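Aller au contenu
Accueil > Atelier > Tutoriels > Montage

Poser une plaque de montage entre deux profilés aluminium (et arrêter de croire que ça se fait en dix minutes)

Par Ilaria Benedetti
Relecture technique : Tín Bùi

On lit partout que le profilé aluminium est « le Meccano des adultes » : on visse, on dévisse, tout tombe d'équerre. J'ai monté assez de plans de travail en profilé pour m'en méfier. Le profilé est droit, en général. Ce qu'on fixe dessus l'est rarement, et c'est presque toujours la plaque qui gâche le travail.

Ce tutoriel traite d'un cas précis : une plaque de montage claire, avec des reliefs et des logements pour caler des pièces, prise entre deux panneaux de profilé posés à plat. Pour une plaque pleine en acier, passez votre chemin, les jeux n'ont rien à voir.

Ce qu'il vous faut

Un réglet de 500 mm, ou mieux, une règle de contrôle
Un jeu de cales d'épaisseur
Des écrous pour rainure, au bon format (vérifiez, ne devinez pas)
Des vis à tête fraisée et le tournevis à empreinte étoile qui va avec
Du ruban de masquage et un crayon
Du papier abrasif grain 240, collé sur une cale plate

Les catalogues Rodero et Filali vendent des kits « prêts à poser ». J'en ai essayé un de chaque. Dans les deux cas j'ai remplacé les vis avant la fin de l'après-midi. Achetez la visserie à part.

Étape 1. Contrôler la plaque avant de percer quoi que ce soit

Posez la plaque à l'envers sur une surface que vous savez plane. Une vitre épaisse fait l'affaire, un établi en bois non. Appuyez sur chaque angle. Si elle bascule, elle est voilée, et aucune vis ne la redressera durablement. On vous dira le contraire sur les forums ; essayez, puis revenez mesurer en June de l'année suivante, pardon, en juin, quand l'atelier a pris dix degrés.

Les plaques imprimées se voilent surtout aux angles. Un léger défaut se reprend à l'abrasif, sur la face inférieure uniquement. Ne touchez jamais aux reliefs du dessus, même si l'un d'eux vous paraît trop haut.

Étape 2. Écarter les deux profilés

Mesurez la largeur de la plaque à trois endroits. Sur la mienne, 278 mm aux deux bouts et un peu plus au milieu. C'est la plus grande valeur qui compte. Ajoutez un jeu de chaque côté, de l'épaisseur d'une carte de visite. Un ajustement serré fait très sérieux le jour du montage et devient impossible à démonter par la suite.

Serrez un seul profilé à fond. L'autre reste libre jusqu'à l'étape 4. Si vous bloquez les deux maintenant, vous recommencerez.

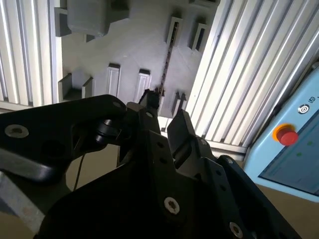
N° 104

Une fois la plaque présentée entre les deux panneaux, regardez-la en lumière rasante avant de sortir le tournevis. L'aluminium brille, le gris clair absorbe, et l'œil se trompe facilement sur les hauteurs. Passez plutôt l'ongle sur la jonction : il sent très bien un décalage que l'on ne voit pas.

Pensez aussi à ce qui viendra travailler au-dessus. Une pince aux doigts écartés occupe beaucoup plus de place que ses deux pointes ne le laissent supposer, avec ses plaques, ses équerres et le câble qui pend. Prévoyez le dégagement pour l'ensemble. Tiziana Marchetti, qui m'avait soufflé un plan très élégant avec des rebords relevés tout autour, a fini par les scier.

Étape 3. Repérer les points de fixation

Collez du ruban de masquage le long des bords et tracez au crayon. Quatre points suffisent pour une plaque de cette taille. On en conseille souvent six ou huit. Chaque point supplémentaire est une contrainte de plus sur une pièce qui n'en demande pas, et je n'ai jamais constaté de gain.

Évitez de percer près d'un logement : la paroi y est mince et se fend au fraisage. Laissez au moins deux diamètres de vis entre le trou et le premier relief.

Étape 4. Visser, dans l'ordre

Engagez les quatre vis de deux tours, sans serrer.
Rapprochez le profilé resté libre, à la main, jusqu'au contact.
Reculez-le de l'épaisseur du jeu prévu et bloquez-le.
Serrez les vis en diagonale, un quart de tour à la fois.

Les têtes fraisées doivent affleurer. Si l'une dépasse, reprenez le fraisage, n'insistez pas sur le couple. L'empreinte étoile pardonne plus que la cruciforme, mais le plastique, lui, ne pardonne rien du tout.

Et le frein-filet ? Le fabricant Ivley en recommande sur tout ce qui se visse. Sur du métal, d'accord. Sur une plaque en plastique, certains produits attaquent la matière : faites un essai sur une chute et attendez le lendemain.

Étape 5. Vérifier

Posez la règle en travers, à cheval sur les deux profilés, puis glissez une cale dessous. Notez la valeur au dos de la plaque ou dans un cahier. Refaites la mesure une semaine plus tard. La première mesure ne prouve pas grand-chose, c'est l'écart entre les deux qui m'intéresse.

Si la plaque a bougé, desserrez tout et reprenez à l'étape 2. Ajouter une vis au milieu est tentant. Je l'ai fait une fois, la plaque a pris une bosse de chaque côté de la vis.

Vos questions

Tzu-hsuan Wu demande si l'on peut coller au lieu de visser. On peut. Il faudra accepter de perdre la plaque au premier changement de pièce, et de gratter la rainure ensuite.

Vittoria Morelli signale que les écrous Jano glissent dans la rainure quand le profilé est vertical. Même constat chez moi. Un bout de mousse derrière l'écrou le retient le temps du vissage.

Page mise à jour le 2021-12-28
Tutoriel suivant : couper un profilé d'équerre sans scie à onglet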